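Work with us > Erkwood site > Short-term roles

Robot demonstrators wanted (paid, part time)

2 min read

Daremer needs people to drive a robot arm by hand and record examples for Trivness, our learning system for computer repair work. Starts April. No robot background needed, we train you. Steady hands and patience count for more.

What you'd do: guide the arm through small jobs inside open desktop computers. Memory, cables, cards. Same job, many times over, with the board turned a bit differently each time. Target is 50 good recordings per shift. Bad ones get marked and kept, please dont delete them, the system needs those too.

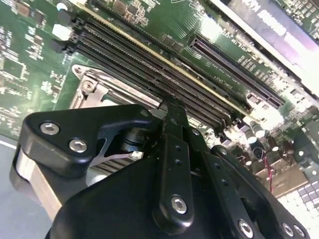
Wrist camera view: gripper finger close to the memory slots.

Shifts are 5 hours, 5 people to a shift. Breaks are paid. You sit at a bench with the hand controls and a screen showing the wrist view. Most folks get the hang of the controls by the second day, tight slots take longer.

You should have:
- good close-up vision (glasses fine)
- some time spent inside a PC, even just your own
- OK with repetitve work
- able to write a short plain note after each run, e.g. "missed slot, backed off, tried again"

Nice to have: any time on the Hosoda hand controls. Left-handers welcome, we are short of left-handed recordings.

To apply: a few lines on what you've fixed or built, plus which days you can do. No resume needed. Quote job 1721. Short tryout on the arm before we offer, also paid.

Contact Daremer hiring, Erkwood | © Daremer | Back to top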